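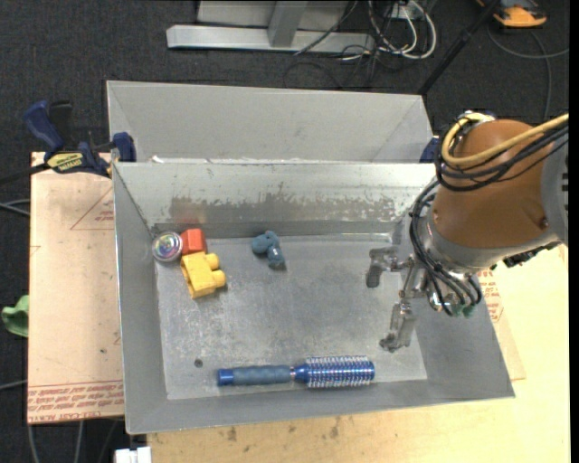
Going to write up the humidity problem in the Gornora reading room over a few posts. Several people asked after the last thread and the replies got too scattered to follow.

Background. Ground floor of a brick building, two outside walls, one radiator, one portable dehumidifier. The shelves hold local maps and parish ledgers, mostly rag paper, some of it bound in leather. Target is 50 percent relative humidity, give or take 5.

What we had in February was a daily swing from 38 to 61. The average looked fine, and the average is what went into the monthly report for years.

Paper tolerates a slightly wrong number better than it tolerates a number that keeps moving. Leather over boards is worse. The cover moves, the text block moves by a different amount, and the joint takes the difference.

First thing I checked was the sensor. It was mounted 6 inches above the radiator. Warm air reads drier, so every time the heat came on the sensor told the dehumidifier to stop, and when the heat went off it told it to start again.

If you want to check your own sensor without buying a calibrator: table salt, a few drops of water, enough to make a slush and no more. Put it in a bottle cap inside a sealed bag with the sensor and leave it overnight at a steady room temperature. It should settle at 75 percent.

Ours settled at 71. I did it twice and got 71 both times. A fixed offset is fine, you write it on a label and add it. A sensor that gives 71 one night and 78 the next goes in the trash.

Do not let the slush touch the sensor. Chathurika Begum did this to a good one and it has read 99 ever since.

Second thing was placement. We moved it to an inside wall at shelf height, away from the door. Gayan Navaratnam put a second logger behind the books on the bottom shelf of the north wall, and that one gave us the real problem.

Behind the books it was 68 percent with hardly any movement, all day and all night. The shelves were pushed flat against the outside wall. Cold brick, still air, no gap.

Room air at 68 F and 50 percent has a dew point close to 49 F. The brick at floor level measured 52 first thing in the morning. That leaves three degrees of margin, and the air touching it is already near 90 percent.

So the dehumidifier was treating the room and the room was mostly okay. The bad air was a strip two inches deep that never mixed with anything else.

Fix one: pull the shelves out 4 inches and leave the gap open at top and bottom. Took an afternoon. The logger behind the books dropped to 57 within a week.

Fix two: widen the deadband on the dehumidifier. It was set to cycle at plus or minus 1. We set it to 3. It runs fewer, longer cycles and the daily swing is down to 6 points.

Fix three: radiator valve. It was either shut or fully open depending on who was in. It now sits at one setting and there is a note taped to it.

Cost so far: $756, nearly all of it the two loggers and a replacement hose. The quote we had for a ducted system was many times that, and it would not have touched the air behind the shelves.

We log every 15 minutes. Someone asked why not every minute. Paper responds over hours and days, so the extra points only make the file bigger.

Still open: the east wall, where the Patitz ledgers are. Those shelves are bolted down and I don't want to unbolt them before the floor is looked at.

Also open: summer. Everything above is heating season data. The brick will be cooler than the air in June too, and the outside air will be a lot wetter. I'd expect the gap to matter more then.

Will post the June numbers under this one. If anyone has logged behind fixed shelving on an outside wall, I'd like to see the readings.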